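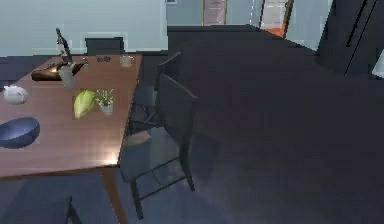 A bottle, a drinking glass and a mug on a wooden dining table.

The Shared Table Deserves a Place in Housing Policy

By Zamfira Rusu

When the city of Verkano revised its housing standards in June, it set minimum sizes for bedrooms, bathrooms and storage. It set none for a place to eat. The draft treats dining space as a matter of taste, to be settled between builder and buyer. The council should reconsider before the final vote.

Of the 1,974 apartments approved under the previous standards, 625 have no room for a table that seats more than 2 people. Most are in the Voicu district, where families with children make up the greater part of new tenants. Parents there report that homework is done on beds and that meals are taken in turns.

Builders object that a dining requirement would raise rents. The concern is fair, and the council should publish its own cost estimate. Yet the standards already require a hallway closet in every unit, and few residents have asked for one. A modest exchange of floor area would meet much of the need.

The Plisness development offers a useful precedent. Its planners combined kitchen and dining space in all 3 buildings, and the units were leased on ordinary terms.

A household needs somewhere to sit down together. The council should add a minimum dining area to the standards and apply it first to family-sized units.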